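Notebook – small cabinet, bench tidy and bottle storage
Dec 14, 2018

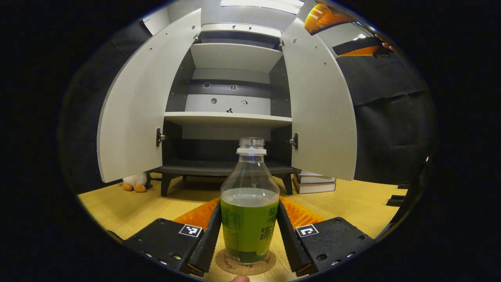
Continuing from the previous entry. Decided to keep the white two-door cabinet on the wooden table instead of moving it to the wall. Moving it means new anchors, and the Gomano order with the anchors won't arrive before January.

Shelf allocation, to be tried for 12 days:
Upper shelf – sealed drinks and unopened reagent water, labels facing out.
Lower shelf – opened bottles, capped, initials on the label.
Bottom compartment – nothing for now. Too dark to read a label in there without a lamp.

Bottles out of the cabinet go on a cork coaster. Bare bottles have left rings on the table finish twice this fall, and the second set did not come off with the Urio cleaner. Cork holds up better than the felt ones we had before, which shed. Coasters with handwriting on them stay in use; the markings refer to the old table grid and can be ignored. Do not write new ones.

Doors. Both swing wide and take up more table than the cabinet itself. With both open, anything parked beside the base ends up behind or under a door. Books to the right are acceptable if the stack stays below the door edge. The penguin on the left can stay where it is.

Hinges: left door drifted shut twice on Tuesday. Quarter turn on the upper hinge screw, then left open for 18 minutes with no movement. Right door not touched. Recheck after the shelves are loaded, as the load may shift the case on its legs.

Sticker "10" on the back wall: leave it. It matches the line in the furniture list (item 683, Brornero lot) and the list is the only record we have of where the piece came from. Holes in the back wall also to be left open for now. If a cable ever goes through, put a grommet in first.

Green-label bottle: uncapped, cap not located. Not to go back on a shelf in that state. Either find a cap that fits the neck or empty it and put it in recycling – today, before the room is locked.

Open items
– Shelf liner for upper and lower shelves, Niseo 5 mm ribbed if still in stock.
– Lamp for the bottom compartment, or accept it as dead space.
– Spare coasters. The lower drawer by the sink has a few, condition unknown.
– Wipe inside of both doors before loading.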